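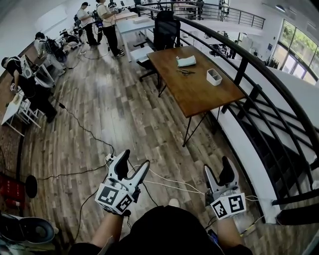
Pasichnyk

Participants wanted – try out the Vatimlow hand-held gripper kit

We're looking for people to use the Vatimlow kit for a few hours and tell us whats wrong with it. Paid. No robot experience needed, no coding, just two working hands and some patience.

The kit is a pair of grippers, one per hand, with marker cubes on them. You do small table jobs – cloths, scissors, little containers, that sort of thing. Same job a lot of times over. Some find it restful, some don't. 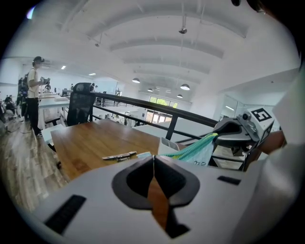

Two grippers in use, cloth task.

What you'd do:
Short intro, then 10 tasks at a table, seated or standing
50 minutes on, proper break, then again
A form at the end, plus a chat if you've more to say. Grip comfort, weight, cables getting in the way, anything

Who:
18 or over
OK on stairs, the work area is on the upper level
Left-handers very welcome, we are short of them
Wrist or shoulder trouble in the last year – please sit this one out

Pay is by the session, in your account within 2 weeks. Travel paid on top, keep your reciepts. Most people do one session, you can ask for more.

Sessions run up to October. To be in the first lot, get your form in by 18th July. Forms from the Skindis front desk or the sign-up page, quote ref 802. Say which hand you write with and which mornings are no good.

Flat shoes, short sleeves if you can. Tea and coffee there, bring your own lunch.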